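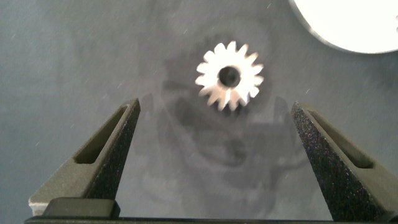

Last updated: February 2022

These are the questions we receive most often at the Grodberg repair bench about small gears: how to clean them, measure them, store them and send them to us. The answers are written by Lilla Kozma and checked by Covadonga Ibarra. If your question is missing, please write to us and we will try to add it.

## Before you send something

**What is a spur gear?**

It is the simplest type of gear. The teeth are straight and stand parallel to the shaft, and the gear turns together with another one on a parallel shaft. Most of the gears that people bring to us from kitchen scales, music boxes, small winches and old toys are of this type. If the teeth are cut at an angle, you have a helical gear, and the form you need is the second one, not the first.

**I have only one gear from the pair. Can you still help?**

Usually yes. With one gear and the distance between the two shafts we can calculate the other. Please measure this distance from centre to centre. Many customers measure from edge to edge of the holes, and then the new gear does not fit.

**How do I count the teeth without making a mistake?**

Put a small dot of marker on one tooth and count from there until you come back to it. Do it twice. If the two results are different, do it a third time. On a small gear the eye jumps very easily, and a photograph is not always better, especially if it is a little blurred.

**Which measurements do you need?**

- number of teeth
- outside diameter, measured over the tips
- diameter of the hole in the centre
- thickness of the gear
- if there is a hub, its diameter and its length

Give everything in millimetres, please. If the number of teeth is odd, the tips are not exactly opposite each other, so your outside diameter will come out a bit too small. Write "odd" beside it and we will correct it.

**Do I need a calliper?**

It is much better than a ruler. A cheap digital one is enough for a first enquiry. Close it before you start and check that it shows zero.

## Cleaning

**How should I clean an old metal gear?**

Begin with a dry brush, an old toothbrush for example. For hardened grease, leave the gear for 30 minutes in white spirit, in a glass jar with a lid, and keep the window open. Then brush between the teeth, wipe it, and let it dry on paper.

Please do not use sandpaper or a wire wheel. I know that the gear looks nicer after this, but the shape of the tooth is what makes it run quietly, and you are removing it.

**Can I use vinegar for rust?**

On steel, for a short time, yes. On brass or zinc, no. If you don't know which metal you have, leave the rust where it is and let us look at it.

**What surface is good to work on?**

Something flat, plain and darker than the part. Bright metal on a white table is easy to lose. I prefer a grey surface. It does show every bit of dust, so I wipe it before I put down anything with fresh oil, otherwise the lint finishes between the teeth.

**How much oil is needed afterwards?**

Very little. One drop on the shaft, and turn it by hand. Plastic gears often need no oil at all, and some oils make them brittle. Look in the manual of your machine first.

## Wear and damage

**The tips of the teeth are pointed. Is this normal?**

It depends. Gears with few teeth have naturally narrower tips than big ones. But if the teeth were flat on top when the gear was new and now come to a point, this is wear. Compare both sides of one tooth. When one side is hollow and the other is straight, the gear has worked for a long time in one direction.

**Can I turn a worn gear around and use the other side?**

Sometimes, if it has the same shape on both faces. It is an old trick, and for a hand-driven machine it can give some more years. For a motor we don't recommend it.

**One tooth is broken. Is it possible to repair only this tooth?**

It is possible, but for a small gear it costs more than a new one. We do it only for old clocks and instruments where the owner wants to keep the original part. Maite Nieto does this work and she will tell you the price before she starts. Her oldest job up to now was a clock dated 1831.

**The gear turns on its shaft and should not. What is wrong?**

Look at the hole. Maybe it has become oval, or the small grub screw is loose or missing. Do not fill the space with glue before you ask us. We then have to remove it, and this time is on your invoice.

## Storing and sending

**How do I keep small gears at home?**

In a box with divisions, one type in each, with a paper label inside and not only on the lid. Lids get exchanged. For steel, add a small bag of silica gel.

**How do I pack a gear for the post?**

Wrap it in kitchen paper, put it in a small closed bag, then in a rigid box. Do not use a normal envelope. The sorting machines press very hard and the teeth come through the paper. Please write your enquiry number also on the bag.

**How long does it take?**

Standard sizes are sent in the same week. For a gear cut to order, please count three weeks, and five in December.

**Whom do I contact?**

For measurements and prices, Vega Gallardo, extension 254. For parcels which have not arrived, Maite Villalobos, extension 1102. We have two Maites, so please use the surname also.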